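Print this page
E-mail this page

Speaker notes, watch care evening
Garnet Lévesque, 8/14/18

Welcome everyone, and thanks for coming out on a cold night. Find a chair, grab a cuppa, and if you can't hear me at the back please wave, as I do tend to drop my voice once I get going. Thank Bradley Marsden for the room and for the urn.

Start with my grandfather's watch. Pass it along the rows (crystal up, please!). Gold-filled case, made for a jeweller long since closed, and he wore it every day on the farm, which you'll see from the lugs. I've never had them polished and I don't think I ever will. Tell the story about the dam if people seem in the mood for it.

Then on to bracelets, and I'd like to spend a good while here. Most of you will be wearing either a link bracelet or a mesh one. Mesh is lovely and cool on the wrist in summer, but it does collect hand cream and sunscreen in the weave. Lukewarm water, a drop of dish soap, a soft toothbrush, and go gently along the weave. Keep the head of the watch out of the bowl unless you're quite sure of its seals. Pat dry, then leave it on a towel overnight.
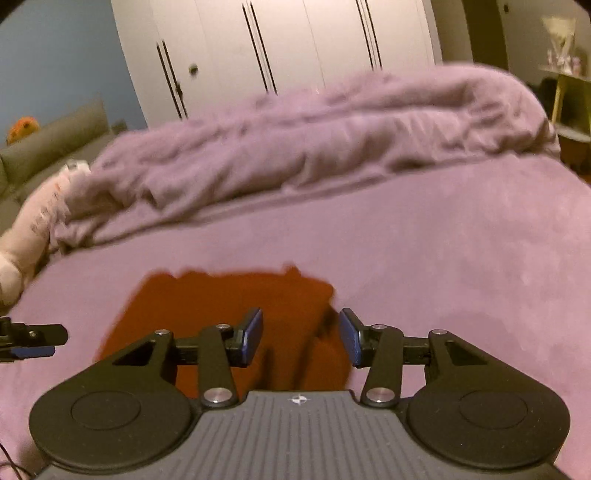 Rust-orange cloth on a pinkish-mauve sheet.

Pause for questions. Somebody always asks about plated gold, so have the two Lahlou cases ready. The colour on a plated case is a thin layer, and once it has gone at the corners no cloth will bring it back. Please don't use silver dip on it. I did that once to a bracelet belonging to Clive Garside, and he has been very kind about it ever since.

Sizing. The Mirus clasp has five little positions, and you can move it yourself with a toothpick. The Trarus has a sliding clasp that needs a small flat screwdriver and a bit of nerve. Lift the plate, slide, press down until it clicks. If it doesn't click, don't force it, bring it up to the table afterwards and we'll have a look together. You want room for the tip of your little finger under the band and not much more, and do remember that wrists swell in the heat.
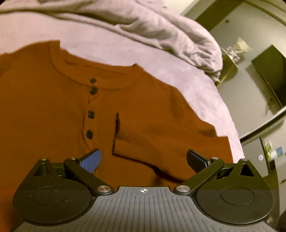 Henley in burnt orange, with a buttoned placket and ribbed cuff.

Batteries, briefly, as I'm likely to be running over by now. A quartz watch that has stopped shouldn't be left in a drawer with the old cell inside. Cells leak, and I've opened some sad movements over the years. Read out the line from my repair book: 394 watches through the workshop, and 18 of them with a leaked cell. Declan Lockwood has offered to change cells at the side table tonight, so form a nice orderly queue.

Last bit: storage. Somewhere dry, away from the stereo speakers, each watch in its own soft pouch so the clasps don't scratch one another. Mention that the September evening is on clocks, and that Derek Mellor is bringing the Grarker carriage clock if he can get it down the stairs.

Collect Grandad's watch before the tea break!

Print this page | E-mail this page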